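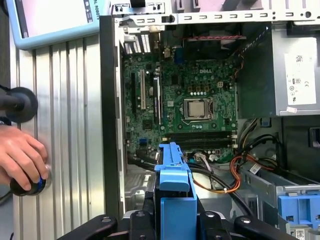
Workshop notebook, Seixas building, bench room
April 16, 2022
Entry by Ivone Assunção

Subject: Battery cabinet inspection and discharge test, Haltness backup supply

The discharge test deferred in February was carried out this morning. The load was transferred to the building supply at the start of the session and the cabinet was isolated at the rear switch. The front cover was removed and set against the wall. Two of the cover screws are worn and should be replaced with the longer type kept in the second drawer.

Test conditions: resistive load set to 500 watts, held constant by hand adjustment. The room was kept closed. The charger had been left in float mode overnight, and the indicator showed full charge before the load was applied.

Results: String A carried the load for 139 minutes before reaching the cutoff voltage. String B reached cutoff at 129 minutes. The acceptance limit written in the Brernis maintenance sheet is 80 minutes, and both strings therefore pass. String B also fell short of String A in the previous test, and the difference should be watched. The terminal voltages are recorded on the loose sheet filed behind this page.

The negative terminal on the last block of String B had a pale deposit on it. It was cleaned with a dry brush, wiped, and retightened to the figure on the label. The lug is sound. A thin coat of terminal grease was applied afterward. Colleagues who open the cabinet next are asked to look at this terminal first and to note whether the deposit has returned.

The Vovel clamp meter read slightly low against the panel ammeter throughout. The panel reading was used in all entries. The clamp meter has been tagged and placed on the calibration shelf — please do not return it to the kit until the tag has been signed.

Recharge was started directly after the String B run. The charger went into its bulk stage without an alarm, and the fan on the left side started as expected. The fan bearing is noisier than it was in February. A spare is in stock under the old part number; the stock list has not been corrected.

Outstanding items:
Replace cover screws.
Correct the stock list entry for the fan.
Send clamp meter for calibration.
Confirm float voltage on both strings once recharge is complete, and enter it below.

Float voltage, String A:
Float voltage, String B:

The load remains on the building supply until both readings have been entered and initialed.

I.A.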